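Chapter 3
Searching a Room: From Instruction to Action

Chapter 2 dealt with robots that are told exactly where to go. In this chapter the robot is told only what to find. It has a camera, a map that starts out blank, and a short instruction such as "go to the gramophone". Everything else it must work out as it moves.

The method we follow was developed by Dexter Pascual at Drotbridge and is known as Drurnodus. It splits the task into 2 parts. The first part labels what the camera sees and writes the labels on the map. The second part chooses the next move – forward, left, right or stop – from the map alone. Each part can be trained and tested separately.

All of the work is done in simulated rooms. A trial lasts at most 300 moves, and it counts as a success only if the robot chooses to stop near the right object.
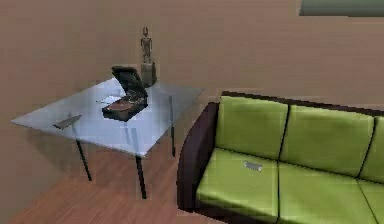
Small objects cause most of the difficulty. A sofa fills many pixels and is easily labelled, but a small grey item lying on it may be missed or given the wrong name. Section 3.2 looks at how such errors spread through the map, and Section 3.3 compares Drurnodus with Bukar, an older method that keeps no map at all.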